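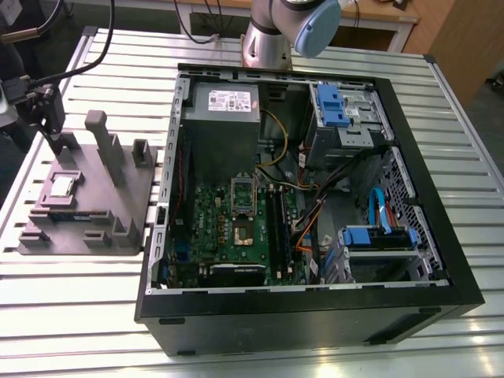

About Our School Paper

Hi, and welcome! I'm Violeta Mansilla, and I teach English and advise the student newspaper at Troncoso High. If you found us through a link to one of our stories, thanks for reading past the headline (my students will be thrilled).

We're a school of 882 students, and the paper tries to be about all of them. That means orchestra concerts, locker assignments, the cafeteria line, the girls' wrestling team, and whatever the school board decided while everyone else was at dinner. We print 300 copies of each issue and put them out by the front office and the library. They go fast when there's a crossword.
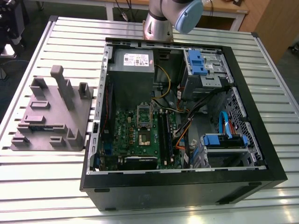 Desktop tower with the side panel off.

The paper was called the Kosetti for years, after the street we're on, and plenty of parents still call it that. Prasert Rattanakul and I took it over together. He handles layout and the website, and I handle commas and deadlines. There are 2 class periods a day set aside for it now, one for beginners and one for the returning staff, and I love both, even the week before we go to print!

Students pick the stories. They do their own interviews, they call people back to check quotes, and they run a correction when we get something wrong. We've run a few. Last fall we misspelled the name of the marching band's own show, and I still hear about it from the clarinets.
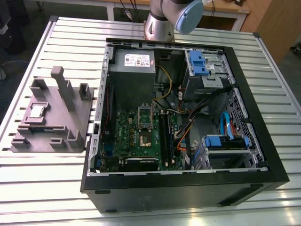

Inside the case, with the CPU socket open.

Want to join? You don't need experience, and you don't have to be a "writer." We need photographers, cartoonists, people who like spreadsheets, and at least one more person who understands volleyball. Stop by Room 362 at lunch and grab an application.

Parents and neighbors, we take letters too. Keep them short, sign your real name, and drop them at the front office or hand them to any staff member.

Page last updated Jun 22, 2018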